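Search notebook
Go

Posted August, 4:40 pm
by Berwyn Parri

Weighing dry goods, continued from the last entry.

Spent the day on scooping and weighing again. The question Prydderch want answered is narrow: can the arm portion dry ingredients for their test kitchen while the cooks do something else. My question is a bit wider, which is whether any of this is close to being useful in an ordinary kitchen. After today I'd say portioning is close for some foods and a long way off for others, and the difference has more to do with the food than with the arm.

Setup as before. Arm clamped to the short side of the table, scale to the left of the work area, bowl on the scale, tub of product on the right. Controller is the Trestirard unit with last week's software. I did not take the update. Wrist camera cleaned before the first run, and the lens had flour on it again by lunch.

Target weight was 200 g for everything, with several scoops to get there. I read the scale by eye and wrote the numbers in the paper log. The reader script still gets confused by glare on the display and I was not going to spend another morning on it.

Long grain rice first. Rice is easy. It settles flat when the arm shakes the scoop, it pours when the wrist turns, and very little stays behind. Most runs ended within a gram or two of target. The last scoop is where the time goes, because the arm tips a little, waits for me to type the reading, and tips again. With the reading coming in automatically it would be faster, but still slower than a person with a steady hand.

Flour second. Flour is not easy. It packs against the back of the scoop and then comes out in one lump. Twice the arm was being careful with the final few grams and dropped the whole load. I tried having it tap the handle against the side of the tub before pouring. That helped, but it also made the scoop turn in the fingers, and after that the pour angle was wrong. Tapping against the bowl is out of the question while the bowl is on the scale.

Brown sugar third, only a few tries. It does not pour at all unless it's broken up first. Stopped there. A person would use the back of a spoon or their fingers. We don't have a motion for that and I don't think it's worth writing one until flour is sorted.

Grip notes. The handle is thin and flat, and the fingers hold it at the very end. That gives reach into the tub but there's a lot of leverage on the fingertips when the scoop is full. Closing force was at 30 percent this morning. Raised it in steps after lunch and the twisting got better, though it never went away. Fiddling with force is the wrong fix. Either we grip further up the handle and lose some reach, or we put a sleeve on it with two flat faces. Zustell sell a clip-on handle block meant for brushes that might fit. I'll ask for a sample before printing anything.

I also want to stop laying the scoop flat on the table between runs. Picking a flat handle off a flat surface is the least reliable step we have, and it has nothing to do with weighing. A small upright holder would remove it.

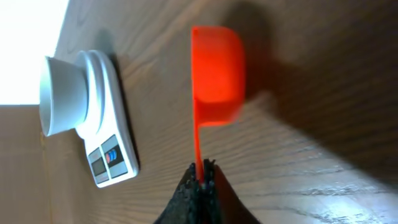

Clearance between the scoop and the scale also needs work. The approach path is fine when the bowl is where the arm expects it. If somebody lifts the bowl off to empty it and puts it back a finger's width over, the pour still goes to the old spot. I did this on purpose late in the afternoon and put rice on the platform, which the scale then counted. The total looked correct and the bowl was short. In a real kitchen that is a bad kind of mistake. The arm has to look for the bowl before every pour, even if it costs a second or two.

Cleanup took longer than I'd like. Rice on the floor on both sides of the table, flour in the joint covers. The Eltex hand vacuum is fine for the floor but I don't want it near the wrist cable. Used a dry brush there.

Log is at run 1576, counting everything since we started on dry goods. Failed pickups are marked P, spills S, and overshoots O with the weight next to it. Please keep to those letters. There are some entries from the lentil runs with an X and I don't know what X meant.

For the next session:

Holder for the scoop, upright, screwed down.
Bowl check before each pour.
Flour only, with the higher grip. Same 200 g target so the numbers compare.
One long run with rice, 700 g, to see whether the error builds up over more scoops.
Ask Prydderch how often they weigh brown sugar. If it's once a week they can do it by hand.

Left the arm parked and the controller off. Rice tub is back on the shelf with the lid on. The flour is nearly finished, so someone going to the store should pick up two bags of the plain kind.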